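Grasp planner picks the wrong object when the hand is open

ebere_edet
Posted 22 April 2018
Hello all. I use the Skumel planner with the Drondus driver, version 2.7. The task is to grasp a whiteboard marker. In 89 trials the planner chose the tall black cylinder behind it in nearly half of them. The segmentation mask of the marker comes back as two separate pieces, and I think the score is then divided between them. Is there a setting to merge the pieces?

munteanu_fan
There is merge_gap in the config, but please don't touch it. Your finger is covering the marker, so of course you get two pieces. Fix the view first. Move the approach pose back and take the mask from there.

ebere_edet
Thank you, but moving back costs me two seconds for each grasp, and the wrist calibration is worse at that distance.

liditz7
I disagree with munteanu_fan. The fingers are always in view with a wrist camera, so the software should know where they are. Render the finger model from the joint state, mark these pixels as "unknown" and let the merge go across unknown pixels only. We have done so since June and it works well for pens and cables.

munteanu_fan
And when two pens lie in one line behind the finger? You will merge them into one long pen.

liditz7
Then compare colour and width on both sides. It is not perfect, I admit.

ebere_edet
I will try the finger mask this evening. I attach one view from the approach pose, with the fingers wide open.

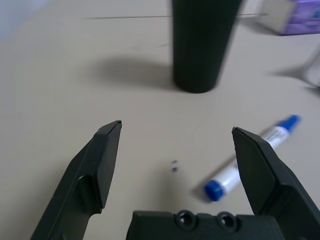
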